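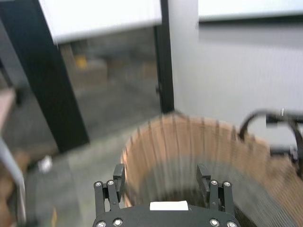
From: Kusine
To: basketry list
Date: July 2020
Subject: Re: Round baskets, stiffness of the rim

Kowalczyk wrote:

> I have a round basket in light brown strip, bought from Prerska, and the rim moves when I lift it by one side. The wall is sound and no strips are broken. Can I stiffen the rim without taking the border down? I have tried damping the whole basket and letting it dry under a board. It stayed flat for a fortnight and then went back to where it was. It will hold wool, so weight is not much of a worry, but I would like to be able to pick it up one-handed.
>
> Also, is there any point in varnishing the inside?

Damping and pressing will flatten a rim but will not stiffen it. The strip takes up water, relaxes, and sets again in the new shape with the same section as before. If the section is too thin for the diameter, the rim will carry on moving.

On a large round basket most of the stiffness at the top comes from the hoop inside the border. Check whether yours has one. Press the border between finger and thumb at several places. If it gives evenly all the way round, there is only folded strip in there. If it is hard except at one spot, the hoop is present and the joint has opened.

For an open joint: cut the lashing 2 inches either side of the spot, glue the overlap, clamp it overnight and lash again. The overlap should be long enough to taper both ends. Many of the bought ones are butted, and a butt joint will not hold.

For no hoop: fit one inside the wall, directly under the border, and lash through the wall at every second rib. I did this in January on a basket 18 inches across. Soak the new hoop well, bend it round a former slightly smaller than the basket, and let it dry completely on the former before fitting. Fitted damp, it shrinks and pulls the wall in. Lashing took 157 stitches, most of an evening's work. Use waxed thread of a colour close to the strip — white shows badly.

Lift with both hands in the meantime. One-sided lifting puts the whole load on a few ribs where they turn over into the border, and those are the first to crack.

On varnish, I would leave the inside alone. It makes the strip brittle at the ribs and cannot be taken off again. For wool the more useful job is to run a cloth over the inner wall and snip off anything that catches.

Tavton used to sell hoop material by the coil. I have not ordered from them this year, so check the thickness before paying.

Kusine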